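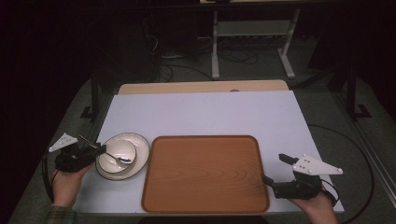 Zeltard handheld gripper kit – anyone actually using it?

Posted in: Kits and Hardware

mossback_77
Thinking of buying the Zeltard pair kit. Two hand-held grippers, cables, head mount, their recording software. 1,970 for the set on the Prola store. Want it for table stuff, dishes mostly – trays, bowls, spoons. Is it worth it or do I keep saving for a real arm? Small shop, two of us, no budget for mistakes.

drywall_dan
Have had mine since February. Grippers are good. Software is meh. Crashed on me twice the first week, fine after the update. You get used to the squeeze pretty fast.

Kirnineck
Cables. The cables are the problem. Mine snag on the table leg every time I reach across. For that money it should be wireless, period.

drywall_dan
Wireless drops samples. I'll take the cable. Tape it down or run it behind you.

Kirnineck
Taped it. Pulled the tape up. Thanks tho.

tinspoon
Spoons are the hard one, fyi. Flat on the table you will fight it, the stock fingertips are too thick to get under the handle. Leave it in a bowl so the handle sticks up over the rim and its easy. I did 104 takes of spoon-in-bowl on Sunday and tossed 7. Flat on a tray I tossed more than I kept, quit after lunch.

mossback_77
@tinspoon ok thats really useful. Stock tips or did you swap?

tinspoon
Stock for those. Got the thin ones on order from Ondrejka, will post when they show up.

Lenka Havlíček
I'd say skip the pair and get the single for 775. Most of what you listed is one-hand work. We ran a single for months and only missed the second when we had to hold a plate still.

drywall_dan
Disagree. Holding the plate still is half the job. Bowl slides, plate slides, you end up using your bare hand and then the take is junk.

Lenka Havlíček
Put a rubber mat under it. Costs nothing.

drywall_dan
And then your data only works on a rubber mat.

Lenka Havlíček
Depends what he's training. He said dishes, he didn't say whose kitchen.

mossback_77
Ours, for now. Maybe a customer later on. Does the single upgrade to a pair or do you have to rebuy the whole thing?

Lenka Havlíček
You can add a second. Needs the bigger hub though, and that was out of stock when I looked. Email them first, they took four days to answer me.

Kirnineck
Four days is fast for them lol

tinspoon
Also your wrists will hurt. Do short sets. I stop every half hour now and the takes got cleaner.

mossback_77
Ok. Leaning pair. Going to email about the hub anyway and see what they say on teh fingertips. Will update here.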